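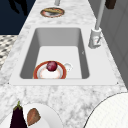 *Mei Kasprzak*

February 26, 2023

Back from the Oltura open day and my feet are killing me, but I want to get this down before bed. Rianne drove (bless her) and we still missed the welcome talk, so we went straight up to the simulation room, which was the bit I'd come for anyway.

They do kitchens! Whole pretend kitchens on a computer, where the robot software practises before it's let near a real one. The one on show had a marble worktop and a white sink with a plate in the bottom, and a plum sitting on the plate – a lovely dark red thing, shinier than any I've ever bought. There was an aubergine too, nearly black, and I got properly hungry looking at it. I liked the checkered floor best and now I want one.

The young man from Ekström told us they've built 374 of these rooms and change the food and crockery each time. I asked if the robot minds a messy sink and he laughed, but then he gave me a proper answer, all about how a cup up against a plate is harder to pick up than one standing by itself. Same in my house.

Rianne had a go at the controls downstairs and dropped a sponge 3 times. I queued and then lost my nerve – cross with myself about that now.

Tea was dreadful. They're doing another one in August at the Plerwood site and we've both put our names down. Must ring her tomorrow about the petrol money.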